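Prorkine Community Boards > Home & Household > Storage and Tidying
Thread: One corner for the cat things AND the music stand? Talk me out of it

tinwhistle_tam
We've a small box room with a marble-effect floor and my other half has decided it can hold the cat's feeding things and my practice gear together. I say the two don't mix. I've got a folding stand, a double feeder and far too many packets of food. Has anyone made this work for more than a month?

Moorhen6
No. Next question.

Seriously though, folding stands have wide feet and cats walk through them. Mine went over in January with a full set of parts on it. Get a hook on the wall and hang it up folded.

tinwhistle_tam
It's a plaster wall and I don't trust it. Or me.

Chaltu Kassa
I do this and it's fine. The stand stays up, the bowls go to the left of it, and I've a bumpy mat sort of board that lives on the floor there as well. People make out you need a whole utility room to feed a cat. You need a bit of floor you can wipe.

Moorhen6
"It's fine" from the person who posted last winter asking how to get fish jelly off a clarinet case.

Chaltu Kassa
Different room, different cat!

grumbleweed
What I'd question is the feeder. Those double ones with the two steel bowls look smart in the shop, but you can't move the water away from the food and plenty of cats don't like them side by side. I bought the Iretti one and went back to two cereal bowls inside a week. The Iretti is under the sink now with a sponge in it.

tinwhistle_tam
Ours drinks out of the bath so I doubt she has a view.

grumbleweed
Fair enough. I'd still want to know what the packets are going in. Please don't say they're just on the floor.

Moorhen6
They're always just on the floor.

pel_and_pip
Tubs. I'm surprised it took this long for someone to say it. Thongsuk do a 6 litre one with a clip lid. I was doubtful about the price but it shuts properly.

grumbleweed
I had 2 of those and the clips went on both. You're paying for a bucket. A big biscuit tin does the same job. And if you tip everything into a tub you lose the feeding amounts and the date off the packet, so you end up keeping the packet too.

pel_and_pip
Cut the panel out and tape it to the tub? Not difficult.

grumbleweed
Tape on plastic, in a room where you'll be mopping. Let us know how that goes.

Chaltu Kassa
Right, be as rude as you like about mine. Pink stand and all. The shiny packet with the cartoon in the blue hood is the one I was on about in the other thread.
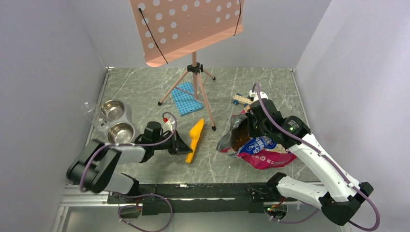
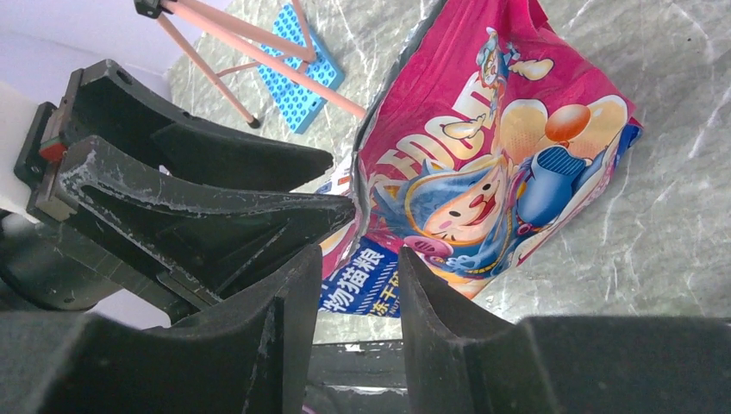

Reply 1 after pictures

Moorhen6
I'll give you the stand, it's a cheerful colour. I still wouldn't have it within tail's reach of a dinner bowl. And that scoop wants a home. A scoop on the floor gets kicked under something and then you're using a mug.

grumbleweed
Food on the floor. I rest my case. Magenta with a dark blue printed section, and a slippery film packet like that will never stack. Stand them on end in a box, like records.

Chaltu Kassa
I'll try the box. I'm not folding the stand down every night, I know myself and I'd stop practising.

pel_and_pip
What's the blue board with the bumps for, under the stand? I was looking at the Prorov mats and can't see what they do that a towel doesn't.

Chaltu Kassa
No idea about the Prorov ones. I like mine, but I wouldn't tell anyone to rush out and buy one.

tinwhistle_tam
So that's one vote for, two against, and an argument over tubs. I'll try it with the stand in the far corner and the food in a biscuit tin. If she has it over I'm coming back here to blame Chaltu.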